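Teaching by hand at Tollik

Iolanda Aguiar is halfway through an explanation when she gives up on words and just moves my wrist for me. "There," she says. "Now you know how that feels, and I didn't have to write anything down." It's the quickest account of her job I've had all morning, and I've asked for it three times!

At Tollik, the small workshop where she has spent the past two years, the robots learn in much the same way. A person guides the arm, or steers it from a desk across the room with a pair of hand controls, and every movement is recorded. The team's current set runs to 2113 demonstrations, most of them of everyday handling: picking up, turning over, putting down again.

She prefers the remote desk – "you stop thinking about the arm and start thinking about the object" – though newcomers usually begin by holding the arm itself. A toy mallet, she tells me, is a lovely thing to teach with. "The head and the handle want completely different grips. You learn a lot about your own hands."

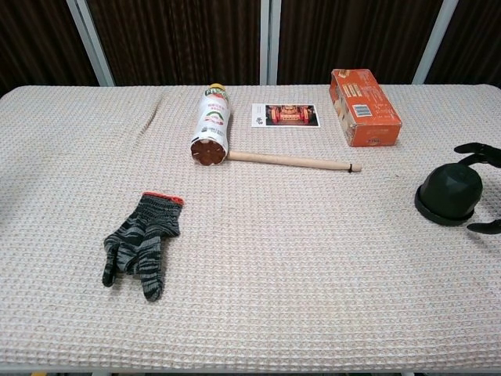 Aparecida Honorato thinks the remote desk gets too much credit. Guiding by hand is slower, she argues, but you feel a bad grip coming before it happens, and she would happily swap 300 hurried runs for 13 careful ones.

Aguiar laughs when I pass this on. "We have that row every week. She's right about the hurrying." New people are asked to do up to 2000 practice moves before any of theirs are kept, and she still throws out plenty of her own. What is she looking for? "Hesitation. If I dither over a handle, the robot learns to dither too."

By four o'clock I've had a go myself. My first grasp closes on thin air, my second is rather better, and Aguiar is already resetting the arm for a third.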